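Subject: Re: [homebots] Are any of these ready for actual chores?
List: homebots general discussion
Reply-to: list

> I keep seeing clips of arms folding towels and loading dishwashers, and
> my sister-in-law has started asking me which one to buy. I build hobby
> arms, I don't follow the research. Can somebody who works with these
> tell me what a machine can do in a normal house this year? Tidying the
> hallway would be enough for us. Shoes, coats, mail. Also, is the Flomik
> any good? Their page says "household ready" and I don't know what
> that is supposed to mean.

I'll try. I've been working on the tidying tasks at Konerden for a while, so take this as one person's view from one bench.

Short version: tell your sister-in-law to wait. If she wants a machine that keeps the hallway clear, I don't know of one I would leave running while I was out of the house.

Longer version. Shoes are a good example because people assume they are easy. A shoe is light, it doesn't break, and it's about the right size for a two-finger gripper. The chore we use is "put the shoe on the mat", with a blue rectangle standing in for the mat and a plain table standing in for the floor.

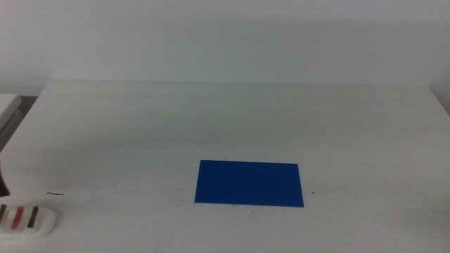

Blue target on the table, gripper at lower left.

You'll notice how little there is on that table. Most of the clips you have seen are made under conditions like these. There's a plain wall behind, the light is even, and the target is a color that doesn't appear anywhere else. Your hallway has a rug with a pattern, a radiator, and a window that throws a stripe of sun across the floor in the afternoon. Our house was built in 1902 and the hall floor isn't even level.

The part that works fairly well now is getting to the shoe and closing on it, provided it is upright and by itself. The part that does not work so well is everything after that. A soft shoe changes shape when you squeeze it. Squeeze too little and it slides out when the arm lifts, squeeze too much and the sides fold in and it turns in the fingers. A person corrects for that without thinking about it.

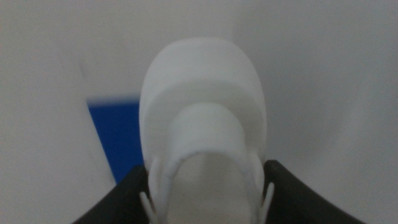 White shoes on a white surface are a separate headache. There's hardly any edge for the vision side to work with, and laces make it worse, as a fingertip can catch a loop and drag the whole shoe along after you thought you had let go. My advice to anybody trying this at home is to start with a dark shoe, no laces, on a light floor. Then add the difficult things back one at a time so you know which one broke it.

Pairs are harder again. Placing 2 shoes side by side, toes the same way, means the second one has to go down next to the first without knocking it. I have seen that done well and I have seen it done badly on the same afternoon with the same settings.

Coats, no. Anything that has to end up on a hook is still a lab project as far as I'm concerned. Mail is better than you would think if it's a stack of stiff envelopes, and hopeless if it's flyers.

On the Flomik: I haven't used one, so I can't tell you if it's good. I'd ask them what "household ready" covers, and whether they will show you 10 tries in a row with no cuts. The Rako 606 is the arm I'd look at if you want something to learn on. It's slow and the fingers that come with it are too hard for fabric, but the joints are easy to get at and it stops when you push on it. The Spanos fingers fit it with a small adapter plate - I can post the drawing if there's interest.

Shop floor is a different answer. Same part, same tray, same spot every time, machines have done that for decades. It's the hallway that moves around on you.

If you do build something, put a mat down for the target. A flat, solid-color one with square corners. It made more difference for us than the last two rounds of software.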